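The big soft toy sort-out, and the yellow one that stayed

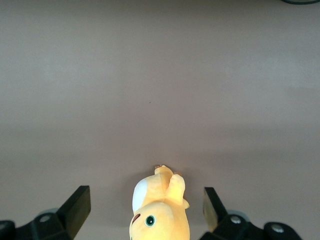
Filed under: Home and tidying

I've been putting off the soft toys since the winter. They had filled the blanket box, then the gap beside the blanket box, and by May they'd got as far as the landing windowsill, where they kept dropping onto people's heads on the way to the bathroom. So on Monday I cleared the table, put the radio on and brought the whole lot downstairs in pillowcases. It took all day and I loved it!

I do mine one at a time. I used to tip everything out in a heap and sit down in the middle of it, and I'd be fed up within ten minutes and stuffing things back in. Now only one toy goes on the table. I look it over, squeeze it all the way round for lumps, tug gently at the eyes and ears, and decide. Then it goes in its pillowcase and the next one comes up. It sounds slow but I got through far more than I ever did with the heap, and there's something very cheering about giving each one its moment.

The yellow one is my favourite of the lot, and I'd forgotten all about it. It's such a lovely colour, pale and buttery, like the inside of a lemon sponge, and the eye is gorgeous close up — dark green going towards teal, with a black pupil and a tiny white highlight that makes it look as if it's just thought of something. There's a little reddish-brown curve on the face too, which I've always taken for a mouth, though my sister is firmly in the nose camp. We call it Tatlı, after the word for sweet, which was one of the few bits of Turkish I managed to bring home from a holiday years ago (I can also ask for the bill).

Tatlı went straight in the keep pillowcase. I didn't even pretend to think about it.

The pillowcases, if you want to try it, were keep, wash, mend and pass on. I pinned a scrap of paper to each one. Last time I had a fifth for "not sure" and everything ended up in there, so this time I wasn't allowed one.

Wash

Anything that could go through the machine went in an old zipped cushion cover on a cool, gentle cycle with half the usual liquid. I don't use softener on plush, it leaves the pile feeling greasy to me. Six at a time is the limit in our drum before they come out with soapy middles. I found that out with a rabbit who took four days to dry and smelt like a pond for two of them.

For the older ones I do a surface wash: a bowl of lukewarm water, a small squirt of wool wash, whisk it up and use only the foam. Soft nailbrush, small circles, then a clean damp flannel to lift it off. Let it dry properly somewhere airy and brush the fur up with a baby's hairbrush while it's very slightly damp. The difference is wonderful, honest to goodness, a grubby lamb I'd nearly given up on came up like new.

Mend

I do love a mend. There were split seams, a loose ear and a bear with hardly any neck left. I used the polyester thread from my Andis tin (it's only an old biscuit tin, the name on the lid has stuck) and ladder stitch for nearly everything. Keep the stitches small, pull them snug every inch or so and the join vanishes into the pile. If a toy has gone floppy, add the stuffing in little tufts. A big wad goes in as a lump and stays a lump for ever.

Razia Khokhar taught me the trick of using a chopstick to push the stuffing into paws and corners. She used to run the Murnilico craft stall at our market and could bring any toy back from the brink while chatting to three people at once. I still have the chopstick she gave me, it lives in the tin.

Pass on

This was the smallest bag last time and the fattest this time, hooray. I check that the eyes are firmly on and the seams are sound, and I leave any safety labels where they are, as lots of charity shops won't take a toy without one. It's worth ringing first. Our nearest wasn't taking any soft toys, but the one by the station was delighted.

A big purple hippo called Cema nearly stayed. She was in the pillowcase, out of it and back in again before lunch. I took a photo of her in the end and let her go, and I do miss her a bit!

Putting them back

The keepers have the blanket box to themselves now, with the lid shutting flat, and the windowsill has gone back to being a windowsill. Tatlı isn't in the box. Tatlı has the armchair in the spare room, next to the reading lamp, and I've already popped in twice to say good morning.

Next up is the drawer of odd ribbons and Christmas string. If anyone has a good way of keeping ribbon from unrolling itself, please leave it in the comments, I've tried pegs and they ping off.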